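Site Visit Notes: Storkurier Open Day, Leltau
Handout 2 -- Introduction to Automation
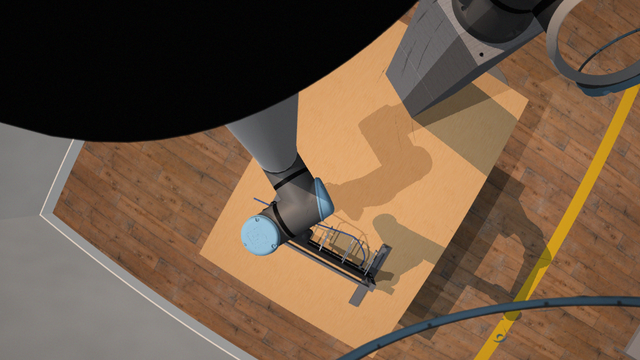

Fig. 1. Simulated work cell: robot arm over the wire rack, table and pedestal in view.

Read this before the lab session. It covers the parts of the visit that will come up again in the course. The general tour of the building is left out.

Background

Storkurier runs a small automation shop in Leltau. Most of its jobs are handling jobs: picking a part up in one place and setting it down in another, facing the right way. The open day had a talk, a demonstration on the simulation screen, and time for questions. The simulation software is called Brotura. The company also has a site in Luik, which we did not visit.

The demonstration

The task was loading a rack. The arm works at a table, and the rack sits on the tabletop with a row of upright wires along a base rail. Some of the wires are bent into loops, and the loops form the slots. In Fig. 1 the end of the arm is just over one end of the rack.

The speaker explained that the cell is built in simulation first and every move is tried there. A crash in simulation costs a restart. A crash on the floor can cost a wrist joint and several days of waiting for parts.

Terms used in the talk

Pedestal: the column the robot is mounted on. It sets the height of the base and so affects how far down the arm can reach.

Link: a rigid section of the arm between two joints.

Elbow: the joint where the upper link ends and the arm bends.

Wrist: the joints nearest the tool. They do most of the work of turning a part to the right angle.

Approach point: a position a short way off from the target. The arm stops or slows here before the last straight move.

Cycle: one full pick and place, back to the start position.

Notes on the method

1. The position of the rack is measured from a corner of the table. If the rack is moved, only that one measurement has to be changed.

2. Each slot gets its own target. The targets are worked out from the first slot and the spacing, so an error in the first slot shows up in all of them.

3. The approach point was set 30 mm above the slot. The speaker said a larger gap is safer but adds time to every cycle.

4. Shadows are left on in the simulation. They make it easier to judge how high the tool is above the table -- useful when you only have one view.

5. A batch is 1000 cycles. The first batch shown to us had some 516 clean placements, and the rest touched a wire on the way in. The fix was a change to the wrist angle at the approach point. We were not shown the figures for the second batch, so do not quote any in your report.

Questions from the group

Does the simulation include the cables and hoses? Partly. They can be drawn in the cell, but the software does not work out how they bend when the arm moves. Clearance has to be checked again on the real machine.

How long does a new rack take to set up? Most of a day in simulation if the drawing is good. Longer if someone has to measure the rack by hand.

For the lab session

Bring your own notes from the visit and a ruler. Make a side-view sketch of the arm, the table and the rack, and label the pedestal, upper link, elbow and wrist. Mark where you would put the approach point for the first slot.

Write half a page on what happens to the slot targets if the rack is turned slightly on the table but the corner measurement stays the same. Hand it in at the start of the session.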